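Flendon Bench Guide Plate for Desktop Disassembly Cells

Part of the Strömberg range of small-cell equipment

If you have ever tried to get a robot arm to take a desktop computer apart politely, you'll know that the arm is seldom the hard part. The hard part is where everything goes! A drive comes out of the case and then it needs a home, and that home has to be in the same spot on every cycle, facing the same way, with enough room around it for a pair of gripper fingers to let go and back off. We have been making the Flendon Guide Plate with that one small problem in mind, and over the years it has grown into a plate plus a booklet of working rules that our customers tell us they read more than they expected to.

The plate sits flat on the slotted table next to the computer, and it comes with raised blocks, holders and a tall post. Lay the tower on its side with the open face up and the plate to its left, and most arms of moderate reach will cover both without any strain.
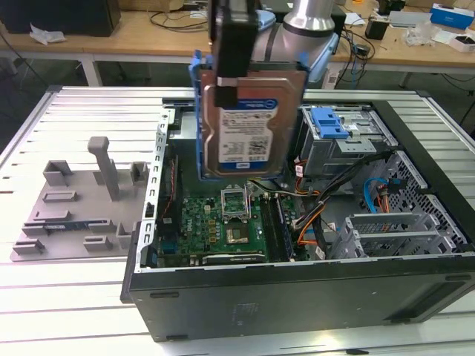 Drive held upright above the open tower, caddy still on.

Rules for carrying parts

Our first rule is the one Kerstin Skjelbred wrote on the very first draft of the booklet, and it has stayed put ever since: carry high, then travel, then lower. Please don't let the arm cut the corner, however tempting the saved second may be. Desktop cases are full of cables that don't lie where your model says they lie, and a drive caddy will happily hook one. We suggest a clear height of 9 cm over the tallest thing in the case, and a slow approach for the last 2 cm.

The second rule is to leave the caddy on the drive for the whole move. It gives the fingers something forgiving to work near, and the upright pocket on the plate is cut to take the drive and caddy together. If the label can face the overhead camera, so much the better for your records.

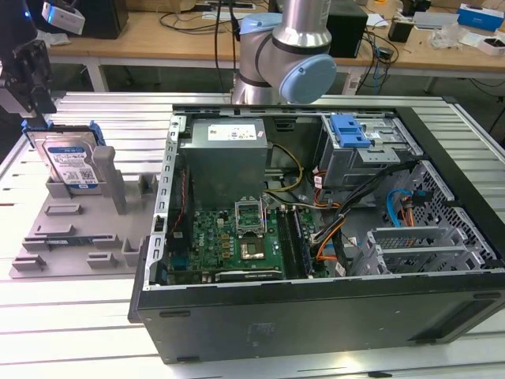
Drive parked upright beside the plate's post, with a small green board in a slot lower down.

Two arms, one case

Many of you are running two arms now (we do too, at our Flunbridge workshop), and this is where good habits really pay off. Treat the inside of the case as a room with one key. One arm asks for the key, goes in, does its work, comes out and hands it back. The other waits clear of the opening. Constanza Gaete, who looks after our controller settings, likes to add that "clear" should mean the whole arm and its hoses and cables, right up to the elbow - the wrist is usually fine, and it's the loop of cable behind it that gets you into trouble.

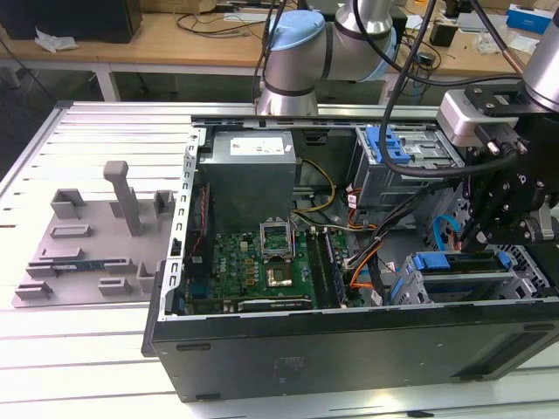
Memory modules get their own holders, low down on the plate, and we ask that they be placed lying down and never stacked. Check the holder for leftover parts at the start of each shift. Handle modules by the edges, whether with fingers of flesh or fingers of metal, and ground the table before you begin.

People near the gripper

Now for the part we would print in larger type if the booklet had room. Do a proper risk assessment of your own cell, for your own arm, tool and parts, and write down what you decide. An arm sold as collaborative doesn't make the whole job collaborative, and gripper plates and sheet metal can pinch even at gentle speeds. Anyone steadying the case by hand should know where the stop button is and be able to reach it, and the arm should be in its reduced-speed mode before hands come near. Agree on a spoken word for "stop" as well. Ours is just "stop", which has served us nicely.
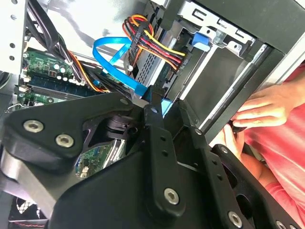
Wrist view into the drive bay, with a hand on the case edge.

What comes in the box

Guide plate, gray
Tall post, fitted
4 table clamps
2 spare memory holders
Printed booklet of working rules

The booklet was last revised in November by Gudrun Westerberg, and owners of earlier plates are very welcome to a fresh copy at no charge. For custom pockets, send Tadhg Mac Carthaigh a drawing or even just the part itself, and allow a little time for a test print.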